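Can I use a vinegar cleaner on a marble counter?

Celeste Valente
We moved in December and the kitchen has dark brown marble. I have 40 ounces of vinegar spray left. Is it safe?
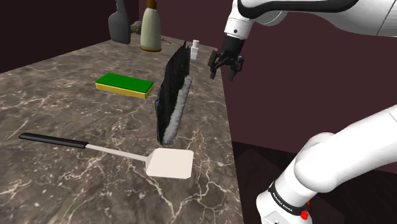

Dark brown marble with white and tan veins

Hélder Aguiar
No. Acid etches marble — even diluted. Use dish soap and warm water, then dry it with a soft cloth.

Benedita Cordeiro
Same as Hélder. Sealer won't stop etching either. Save the spray for windows.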